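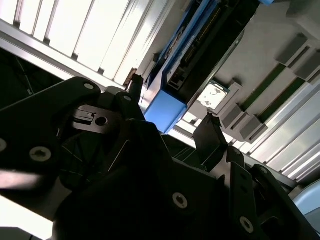 I spent most of October putting up shelves in the back room, and most of that went to undoing what the last owner did. He had used slotted screws everywhere, and half of them were chewed up before I got a driver near them. Wenche Bråten next door lent me her extractor set, and I got through 4 of the worst in one evening. The replacements all have a star-shaped recess in the head, like the silver-gray ones on those black plates, and I don't plan to buy anything else again. The bit seats properly and stays put, even when I'm reaching over my head.

I bought a box of 300 from Solberg, which is more than the shelves need, but there is still the shed door to do. Arvid Berge thinks I should have predrilled every hole. I did it for the oak and skipped it for the pine - one board split, near the end, and I turned it to the wall.

The brackets are set 90 centimeters apart. That's fine for paperbacks. The atlases are on the bottom shelf for now, and I may add a bracket in the middle before I move them up.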